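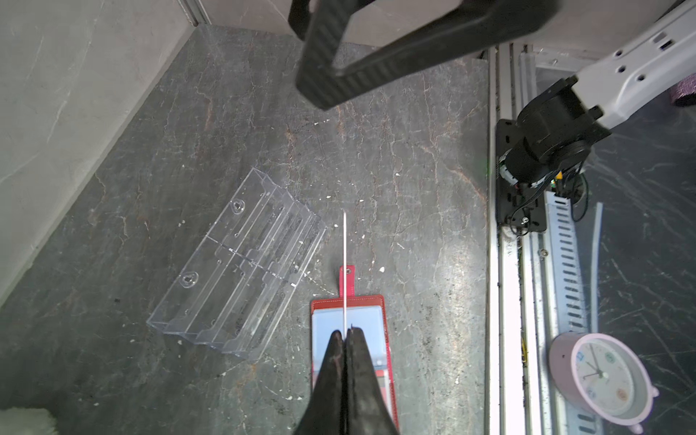
In Defence of the Plain Cake

I have a bone to pick with buttercream. Well, with the amount of it. I went to a christening in August (lovely do, lovely baby, slept right through it) and the cake came out on a trolley because it was too heavy to carry. It had 4 tiers, it had a drip, it had macarons stuck up the side like limpets, and when I finally got my slice I had to dig for the sponge. I found it eventually. It tasted of fridge.

I know how this sounds. I've been baking for friends and family since I was old enough to reach the scales, and I have piped my share of rosettes. I once stayed up until 2 in the morning making sugar sweet peas for my cousin's wedding, and I'd do it again for her. But somewhere along the way the outside of the cake became the whole point, and I think we've lost something I was rather fond of, namely cake.

The best one I ate last year had nothing on it at all. It was a lemon and olive oil loaf made by Stamatia Kyriakidis, who runs the Raptis bakery with her sister, and she served it to me in thick slices on a paper napkin with a very strong coffee. Crackly top, damp middle, a proper whack of lemon. I asked if she ever iced it and she looked at me as though I'd suggested putting a hat on it. "It's finished," she said. I've thought about that an awful lot!

A plain cake has to be good, you see. If you overbake a Victoria sponge by five minutes everybody at the table knows. Put the same sponge under two inches of vanilla frosting and a layer of salted caramel and you can get away with murder, and I say that as someone who has got away with it. Icing was my hiding place for years. Sunken middle? Fill it with ganache. Bit dry? Syrup, then more ganache. I never learned why my middles were sinking (oven too hot, door opened too soon, far too much baking powder) until I stopped covering them up.

My sister disagrees with all of this. She says a birthday cake is meant to be a bit of theatre, and that no six-year-old ever gasped at a Madeira. Fair enough. She made a hedgehog for my nephew with chocolate buttons for spines and he talked about it until Christmas. I'm not coming for the hedgehogs. Children's cakes are exempt, and so is anything involving a train.
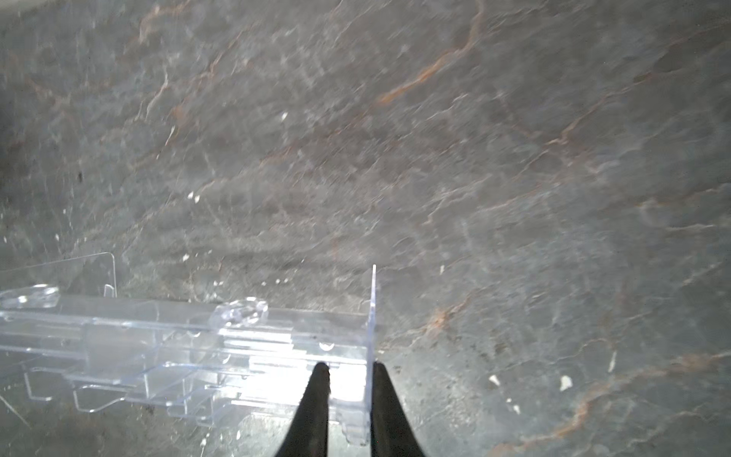
Dark stone, veined with rust.

What gets me is the grown-ups' cakes, the ones on the counter at places like Stenholm, where every slice is as tall as a pint glass and costs nearly as much as lunch. I like Stenholm, I meet a friend there most weeks, and the cheese scones are superb. But I have yet to see anyone finish a piece of the red velvet. There's always a great wedge of icing left leaning on the side of the plate like a snowdrift. That's butter! That's somebody's good butter and half a bag of sugar, going in the bin.

And it has crept into home baking too. I bought the Pultau cookbook on the strength of its cover, and I counted the recipes that didn't need a filling, a frosting or a glaze. There were 2. One of them was a flapjack. When I moaned about this to my mum she reminded me that my gran made the same seed cake every single week of my childhood, for 365 days a year of there being something in the tin, and the fanciest thing she ever did to it was a bit of sugar over the top before it went in the oven. People used to find reasons to drop round.

So I've been making plain things again. Gingerbread, mostly, the sticky sort that wants wrapping up and leaving alone for a few days (I manage one, on a good week). A caraway cake from Gran's notebook, which half the family love and the other half say tastes of toothpaste. A marble loaf in my old Plukus tin, the one with the dent, which gives every cake a funny little waist. They take me an hour and a bit, one bowl, hardly any washing up, and I can cut a slice without a knife the length of my arm.

If you're bringing a cake to mine this summer, please don't go to any trouble. A bit of jam in the middle would be lovely. Cream if it's a special occasion, and I'll whip it here.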